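Windix Party Hire and Supplies
Balloon arches and helium: frequently asked questions

Reading time: 4 min
12 shares | 3 comments

What is in the standard arch kit?

The Prutlow arch kit contains 107 latex balloons in mixed sizes, a reel of plastic arch tape, a packet of glue dots and a hand pump. Helium is not included and is not needed. The balloons in an arch are filled with air and fixed to a wall, a rail or a stand.

How long is the finished arch?

It depends on how full the balloons are and how tightly they are packed. If you inflate to the sizes printed on the card, the tape should be filled from end to end with no gaps wider than a small balloon. Under-inflated balloons last longer but make a thinner arch. Most customers who report a short arch have used one balloon per hole in the tape. Tie them in pairs and use every second hole.

Can I blow the balloons up the night before?

Yes, if the arch will be kept indoors. Air-filled latex holds its shape for several days at room temperature. The surface turns cloudy as it reacts with the air. This is normal and is more obvious on dark colours. Do not leave the arch in a conservatory or a parked car, as the air inside expands and the balloons burst.

Can I use the arch outside?

For short periods only. Direct sun and rough surfaces such as brick, hedge and pebbledash are the usual causes of bursting. Inflate to a slightly smaller size for outdoor use and tie the tape at no less than three points. We do not refund balloons burst outdoors.

Which helium cylinder do I need?

We hire out two sizes. The Rakwood Small fills up to 40 standard latex balloons. The Rakwood Large is for halls and marquees and should be discussed with us before ordering. Foil balloons vary a good deal by shape, so check the gas volume printed on the packet and add the figures together.

How long do helium balloons float?

A standard latex balloon floats for most of a working day. Foil balloons float for several days. Larger latex balloons last longer than small ones. A gel treatment squirted inside the balloon before filling will extend the float time, but it has to be spread evenly over the inner surface by rubbing the outside. Gel is sold separately.

Do I have to return the cylinder?

Yes. Cylinders are on hire and remain our property. Close the valve fully, leave the nozzle attached and bring the cylinder back upright. The deposit goes back to the card you paid with once the cylinder has been checked in. If the valve has been left open, the deposit is still returned, but the gas is not credited.

Is helium safe to use at home?

Use it in a room with a window open and keep the cylinder standing up. Never breathe it in, from the cylinder or from a balloon. Children should not operate the valve. Uninflated and burst balloons are a choking hazard for young children and should be picked up straight away.

Can I choose my own colours?

The Kwofie range is sold by single colour in small packets, and these fit the same tape. Shades can differ a little between batches, so order everything for one arch at the same time. Chrome and pearl finishes are thicker and need more effort with the hand pump. An electric pump is available to hire.

Do you supply for large events?

Yes. Our largest single order so far was 1,270 balloons for a school summer ball in July. Orders of this kind need longer notice, and we ask for a floor plan showing the ceiling height and fixing points.

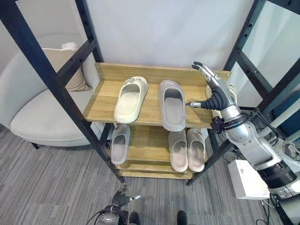 Prutlow kit owner, by comment: the glue dots hold well on painted wood but they would not stick to our textured wallpaper at all, so we ended up using fishing line and two removable hooks. Would have been useful to know before we had all the balloons blown up.

Which fixings work on which walls?

Glue dots suit smooth, clean surfaces such as gloss paint, glass and tile. For textured paper, matt emulsion or bare brick, use removable hooks or a free-standing frame and tie the tape on with fishing line. Test one dot in a hidden spot and leave it for an hour before starting on the arch.

What if a balloon bursts after the arch is up?

Inflate a spare, tie it to a small balloon and push the pair into the gap. Keep a few of each size back for this.

Can unused balloons be kept?

Store them in the closed packet, away from light and heat. Old latex goes brittle and splits at the neck during filling.

Contact us | Delivery and returns | © Windix Party Hire and Supplies | Back to top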